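Clidus Door Module: Known Fault and Safety Questions
Last updated 2018-10-19

What went wrong in release 2?
On paired doors, the arm controller could keep pushing after a door had reached its stop. The Clidus planner read the lack of movement as a stuck latch and raised the force until the joint limit tripped. The arm then locked with the gripper still against the door.

Did this happen on hardware or only in simulation?
Both. The fault was first logged at the Sayce test house in June. We then reproduced it in the Nalero simulator, in 22 of 500 runs. All 22 were double doors with both leaves open.

Why double doors?
The module tracks one hinge at a time. When the second leaf is picked up, the angle stored for the first leaf is not cleared, and the planner may apply it to the wrong door. 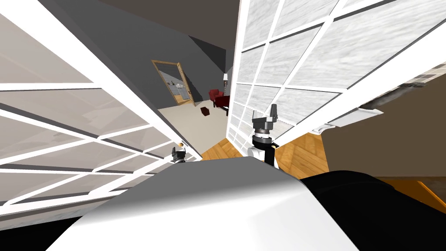
The error is small while the base is still. It grows once the robot starts to drive through the gap, as the hinge estimate is updated from wheel odometry alone.

Are glazed doors affected more than solid ones?
Slightly. Depth readings through panes are patchy, so the door angle is refreshed less often. The root cause is the same.

Is there a risk to people nearby?
Yes. A locked arm does not yield when pushed by hand. Keep clear of both leaves and do not try to free the gripper while the drives are powered.

How do I recover a locked arm?
Press the emergency stop. Wait six seconds for the brakes to settle, support the forearm, then use the manual brake release. Do not restart from the tablet – it resumes the last motion command.

Is there a fix?
Release 3 clears the stored angle at each change of leaf and treats a stall as a stop. Until it is installed, turn off paired-door mode in the Clidus settings.

Do I need to send my unit back?
Only if the wrist joint clicks or shows an offset after homing. Contact Clurance service and attach the fault log.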